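Ticket: Scale labels printing wrong price after item file update
Opened by: Agnes Gourlay, Astbridge store
Assigned to: Joris Kramer, Herkovora support desk
Priority: High
Status: Closed
Opened: 4 Aug 2026

Original report (Agnes Gourlay)

Since the overnight item file came through, the label printer in produce prints the old price on some items. The register rings up the new price, so customers get one number on the sticker and another at checkout. It is not every item. Onions and potatoes are fine. Grapes, plums and loose tomatoes are wrong. I have restarted the scale twice. The clock on it is correct. We have pulled the labels off anything already packed and are writing prices by hand for now.

Scale software is Plultness. The version on the start screen is the same as it was in May.

Joris Kramer, first reply

Thanks, Agnes. Please do three things and post the results.

Go to Setup, then Item File, then Status, and give me the item count on the last line.
Print a test label for one item that is wrong and one that is right.
Tell me whether the scale is on the wired network or on wireless.

Please don't run a full reset yet. It clears the local log and I would like to see that first.

Agnes Gourlay

Item count is 396. Wired network. The test labels match what I said before: onions print the new price, red grapes print the old one. Both labels have the correct store name and the correct packed-on date.

Joris Kramer

The count should be the same as on the back office computer. Can someone there open the item list, filter on Produce, and read me the total at the bottom? I also pulled the transfer record from our side and it shows as complete with no errors, so the file left here in one piece.

Elspeth MacRitchie (Astbridge, back office)

I looked. Back office also says 396, so the counts match. The new prices are all in my list and they are right. I resent the file to the scale from my end and got the green "Sent" message. Agnes printed another grape label and it was still the old price.
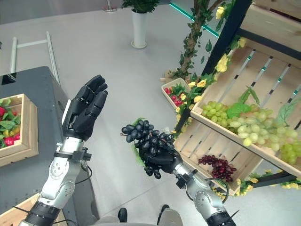
Joris Kramer

Matching counts mean the items reached the scale, so the next thing to check is which item number each key is calling up. On Plultness scales a preset key can point to an item number that has since been replaced. The old record stays in memory under its old number and keeps its old price. It would help to go through the grapes first, with the green, the dark purple-black and the red each tested under its own key, and then once more by typing the item number in by hand. If the typed number gives the right price and the key doesn't, the fault is in the key layout and the item file is fine.

Agnes Gourlay

Tested all three.

Green grapes: key prints old price, typed number prints new price.
Black grapes: same result.
Red grapes: same result.

I did the plums too and they do the same thing. For onions, key and typed number agree.

Joris Kramer

That narrows it down. The wrong items were given new item numbers in the last file, and the preset keys are still tied to the old ones. The key layout is a separate file on these scales. It does not travel with the item file unless the box for it is ticked on the send screen.

Elspeth, on the send screen there is a section called Include. Please tell me which boxes are ticked.

Elspeth MacRitchie

Items, Prices, Label Text. Key Layout is there but not ticked. I have never changed anything in that section. It may have been that way since the scale was put in.

Joris Kramer

Please tick Key Layout and leave the other three as they are. Before sending, open the layout and look at page 2. I need to know if the grape keys there show the new numbers or the old ones. If they are old, sending the layout won't help.

Elspeth MacRitchie

Page 2 has the old numbers for all the grapes and the plums. Tomatoes are on page 1 and also old. Do I edit them one at a time?

Joris Kramer

Yes, one at a time. Double-click the key, type the new item number, press Tab and then Save. Pressing Enter instead of Tab closes the window without saving, which is a known problem in this version. When you have finished, send with all four boxes ticked. The scale will go blank for up to 40 seconds while it loads the layout. Don't switch it off during that time.

Elspeth MacRitchie

Done. The first try failed with "Layout rejected, code 4."

Joris Kramer

Code 4 means the scale was in use when the layout arrived. Ask Agnes to press Clear, take everything off the plate and leave the scale on the main screen. Then send again.

Elspeth MacRitchie

Went through the second time. Screen went blank and came back.

Agnes Gourlay

Printed labels for all the items that were wrong. Every one has the new price, by key and by typed number. I checked one pack of each at register two and the prices match. Tomatoes are fixed as well.

One more question. The old grape records are still in the scale if I type the old number. Can they be removed so nobody uses them by mistake?

Joris Kramer

Yes. In the back office list, mark the old numbers as Discontinued and send again. They will be dropped from the scale on the next load. The memory holds 1,000 items, so space isn't a concern, but I would clear them anyway.

Angelica Malabanan (Herkovora support desk)

Adding a note for the other Astbridge scale, at the deli counter. It gets its file from the same send screen. I checked its layout remotely and none of its keys point to replaced numbers, so no change is needed there.

Elspeth MacRitchie

Old numbers marked and sent. Agnes typed one in and got "Item not found." OK to close.

Resolution

Preset keys pointed to replaced item numbers. Key layout corrected and sent to the produce scale. Key Layout box left ticked for future sends. Old item records removed.

Closed by Joris Kramer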